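Signs That Survive a Season

Wurkska spent most of February replacing wall graphics it had installed only the previous fall. The client, a regional furniture chain named Modard, had ordered full-height panels for 19 stores. In 3 of them the corners had lifted before the holidays. The prints themselves were sound, with no fading and no cracking in the ink. The adhesive had let go of the paint.

Failures of this kind are common in retail interiors, and the cause is usually found in the wall. Many low-odor paints contain additives that help them resist stains. Those additives move to the surface as the coating cures, and a vinyl film with a standard adhesive has little to grip. A wall can feel dry to the hand within hours and still be releasing solvents weeks later. Gas trapped behind the film collects at the edges, where the bond is weakest.

Wurkska now runs an adhesion test at every site before anything is printed. Strips of the chosen film are applied to the wall, pressed down with a felt-edged squeegee and left for a full day. An installer then pulls each strip back at a right angle with a spring scale and records the peak force. Readings are taken near the floor, at eye level and beside any air vent – the vent reading is often the lowest.

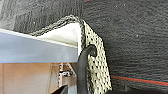 Slavica Omerović takes a harder line and would refuse any wall painted less than a month before the install date, whatever the scale says. A strip test, in her view, measures one day of a bond that has to last for years, and a client who is told to wait will be less annoyed than a client who is told to pay twice.

Her position is difficult to apply on new construction. Painters are among the last trades to leave, and opening dates are fixed by the lease. Dernton, a sign shop that works mainly in shopping centers, handles the problem by keeping film off the wall entirely. Its graphics are printed on fabric with a thin silicone strip sewn to the edge, and the strip is pushed into a channel in an aluminum frame. The frame is screwed to the studs. The paint behind it can cure at its own pace.

The frames cost more at first and they add depth, which matters in narrow aisles. The fabric must also be cut and sewn to close limits. A panel that is slightly short will pull the weave into visible lines at the corners, and a long one will sag. Replacement is where the cost comes back. A store employee can change a panel with no tools, and the old one folds into a mailing carton.

Kodikara, which prints for both shops, reports that film is still the cheaper choice for a graphic that will hang for a single season. On longer programs the order of cost depends on how often the artwork changes. Its price sheet for sewn fabric drops at 1,000 square feet, a quantity that a chain the size of Modard reaches easily and a single store does not.

Modard has kept film for its existing stores, using a high-tack grade on the walls that tested low. Frames are specified for the next location, where the drywall has not yet been primed.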